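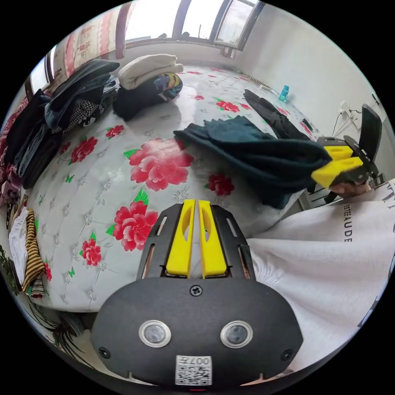 Home | Projects | Reports | Staff | Contact

Sorting and Folding Laundry on a Bed Surface: Project Report
Maeve Kavanagh, Household Studies, Trellmont College
Last updated: April

1. Purpose

The project measured the effect of working surface on the time taken to sort and fold mixed household laundry. Most published folding guides assume a table. In small flats the bed is often the only flat area large enough, and the mattress gives under the hands. The colour and pattern of the cover were also considered, as small items are easily lost against a print.

2. Materials

The bed surface was a large mattress in a white diamond-quilted fabric with red peonies and green leaves. Clothes were placed on it in a pile and taken one at a time. The comparison surface was a laminate bench in the Villari Room. The full set was 193 garments, washed in Solska powder and line dried. Socks were excluded after the pilot.

3. Method

Each garment was lifted from the pile, held up by the shoulders or waistband, shaken once and laid flat. Sleeves were turned in first, then the hem was brought to the collar. Finished items went to the far side of the surface. Timing ran from first contact to release. With repeats, 344 folds were recorded. Folds interrupted by a slipped garment were kept in the data.

4. Results

Median time was 2 seconds longer on the bed than on the bench. The difference was greatest for light knits, which catch on the quilting. Trousers showed no difference. Of the folds done on the bed, 69 needed a second smoothing pass, mostly at the sleeve. Red garments took longer to pick out near the printed flowers, but the sample was too small to test.

5. Limitations

One folder did all the work. Mattress firmness was not measured. The bench was 11 cm higher than the bed, so posture and surface cannot be separated.

6. Further work

Repeat with a plain cover and a folding board.

Comments (2)

R. Stubbs: Was the pile re-tumbled between repeats? Order would matter for the knits.

gumleaf: We fold on the bed too. A flat sheet over the quilting fixes the snagging.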